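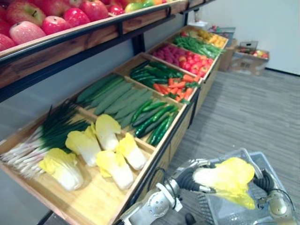
Apples up top, napa cabbages and green onions down below.

Why does the produce stand look like that?

Quick one this week, the bell goes at 10. Next time you're in a grocery store, stop at the fruits and veggies. Look at the shelves before you look at the food.

They tilt! The front is lower than the back. On a flat shelf you mostly see the first row. Tip it toward you and you can see the back row too, even if you're short.

Now the walls. Each veggie gets its own little box, called a compartment. Cucumbers in one, cabbages in another. Without walls? Everything slides and rolls into everybody else. Round stuff is the worst. Apples love to roll, so look for a rail or a lip along the front of the tray.

Steps, too. One shelf higher, one lower, like bleachers. The word for that is "tiered" (say it: teerd). More food, same floor.

What's a napa cabbage?
Long, not round like the regular kind. White at the bottom, frilly leaves at the top. Crunchy. Good in soup, good in dumplings. People make kimchi with it. Peel off a leaf and teh thick white part is the rib.

Green onions: white bulbs at one end, long green leaves at the other. The skinny stringy bits are roots. You can eat the white and the green. Not the roots, snip those.

Carrots. The orange part grows underground, the leafy top grows up in the sun. Cucumbers come in lots of kinds, some long and pale, some short and bumpy and dark.

Try it at home
Get a shoebox lid, two strips of cardboard, some tape. Make three compartments. Prop up the back with a book. Put grapes in one, and tip it a bit more each time. When do they start to roll? Write it down, bring it Thursday.

Yaa Ametepe's class got to 16 grapes before thiers spilled. Beat that!

Words to know: tiered, compartment, bulb, rib.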